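Home | Worktops | Splashbacks | Samples | Care | Contact

Punum Dark Brown Marble Worktop

If you have been living with a pale kitchen for a good many years and fancy a change, Punum may be the one for you. It is the darkest stone we keep at Thakur, a proper chocolate brown, and it has been our best seller among people doing up older houses ever since Neelam Bajpai brought the first slabs into the yard one wet October and we all stood about in our coats admiring them.

The price is 1,990 for a standard run, and that covers measuring, cutting, polishing, delivery and fitting. A cut-out for a sink or hob is part of the price too, so please don't let anybody talk you into paying extra for one. Upstands and window sills can be cut from the same slab if you tell us early enough, and they do look lovely carried round a corner.

Like all marble, Punum varies a good deal. The brown breaks into patches of taupe and grey, and the cream and white veins fork off like lightning, thickly in some places and hardly at all in others. We would much sooner you came and chose your own slab — bring a cupboard door if you can carry it, and a bit of your wall paint as well. The kettle is usually on.

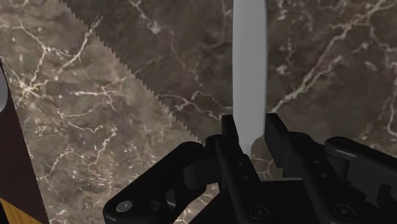

Looking after it

Marble is softer than granite and it does not care for lemon juice, vinegar or red wine. Wipe spills as soon as you notice them, use a board for chopping, and put something under hot pans. For everyday cleaning, warm water with a drop of washing-up liquid and a soft cloth will do nicely. Dry it afterwards, particularly near the taps if your water is hard, as dark stone shows every splash.

We seal each top with Brornex before it leaves us, and there is a small bottle in the welcome box for you to go over it again after a year or so. Santosh Awasthi, who fits most of our kitchens, will happily show you how.

Sizes and ordering

Tops are 19 mm thick as standard, with a pencil edge or a square one. Allow 47 days from measuring to fitting, a little more if you are having a matching splashback. We ask for a deposit of 100 to hold your slab. If the brown is too dark for your room, have a look at Rimia, its paler cousin.

Comments

Maureen T.
We had ours put in last spring and I still stroke it when I walk past. Does show crumbs less than the white one did!

Col
Is the square edge sharp? We have a toddler at head height.

Thakur showroom
Hello Col, we take the corner off slightly, but with little ones we'd suggest the pencil edge. Same price.

Jan P.
Took my cupboard door in on the bus. Glad I did, went for Rimia in the end.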